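Floor & Line Help > Packing and Kitting > Staffing and job changes

Browse Topics Unanswered Members Sign in

Two-arm kitting cell going in next to our manual bench - what happens to the packers?

Plurkeck_nights

We kit small gift and toy items at the Unell building, 6 packers per shift, roughly 3000 kits a week. Management is trialing a two-arm cell from Rampersad on tray loading. The items are mixed: hard cups, soft goods, small molded pieces. Typical layout before a cycle, with tray and cup on the left and plush carrot on the right:

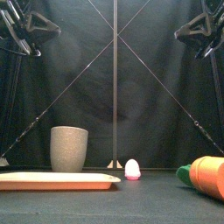 What I need to know before Wednesday

1. Do the packers lose hours, or do the tasks change?
2. Who clears a fault, the packer or maintenance?
3. Is the rate target for the manual bench usually raised to match?

Eamon Dunne

I supervised a similar changeover at Nikside. Hours stayed level for the first 4 months. After that one position per shift was not refilled when someone left. Get the staffing plan in writing, with a review month named in it.

Tasks did change. Packers moved to staging, inspection and fault clearing. Staging is more tiring than it sounds, as items have to be presented with clear space between them and the same way each cycle. Soft goods and small rounded pieces gave us most of the misses. Cups were easy when upright.

Close work at the tray is where your people will spend their attention: 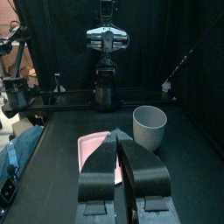 Gripper at the tray, cup standing to the right.

On faults: we let trained packers clear a dropped or shifted item with the cell stopped and locked out. Anything involving a cable, a finger or a mount went to maintenance. Write that split down and post it at the cell. Pay grade was adjusted for the trained packers, but only after they asked.

On rate: keep the two counts separate. The bench gets the odd orders once a cell takes the regular ones, so its rate drops with no change in effort.

benchside50

They told us no job losses too. We had 50 people, now we don't. Ask about temps, they go first and they aren't in the plan.

Last updated: April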